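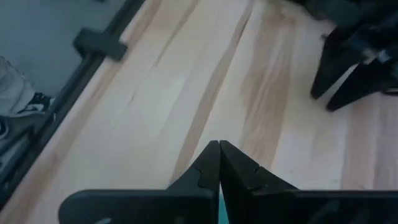 The Grerklow fingertips are the ones I reach for first now, and I've had them on the bench for nearly three weeks next to the Esten set. The Esten pads are softer and kinder to cardboard, but they're blunt, and I kept fumbling thin stuff with them. These taper right down to a point, with a little curved notch on the inner slope of each finger, and I use that notch for pens and cable - it's lovely for that! I bought two sets so both arms match.

Fitting is easy enough. Two screws a side, then run the open and close routine before you try anything with them. Merike Urbonaitė at Skundcombe swears by going up a size on the screws - I haven't bothered.

Grerklow fingertips, matte black, £21 a pair. Next batch due in February.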